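Flulia Table Clutter, read me first

Hello, and thank you for picking up Flulia! It's a collection of small everyday table arrangements, the sort of thing that gathers on a table when people are busy (jars, bottles, a phone somebody put down), and we've grown very fond of it over the months. Mayu Takagi and Haiyan Ye set up most of the tables, and Lyle Quintanilla looked after the naming and the folders.

What's inside

There are 346 arrangements in 9 folders, sorted by the kind of container that matters most in each. Jars and bottles may be standing or lying down, open or closed, and we left the labels on, so please don't be surprised if some of the print can't be read. Clear plastic is in there too, crinkles and all.

Notes on the jars

Open jars are filed under "jar_open" even when there's a bottle right beside them. A-yeong Seol argued for a mixed folder, and she may yet get it in the May update. 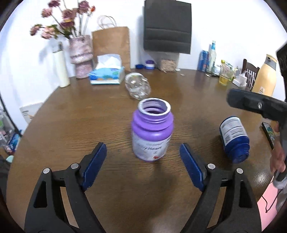 If you find something filed in the wrong place, do write to Mi-kyung Ko with the folder name and the arrangement number. She reads everything, though she can be slow before lunch.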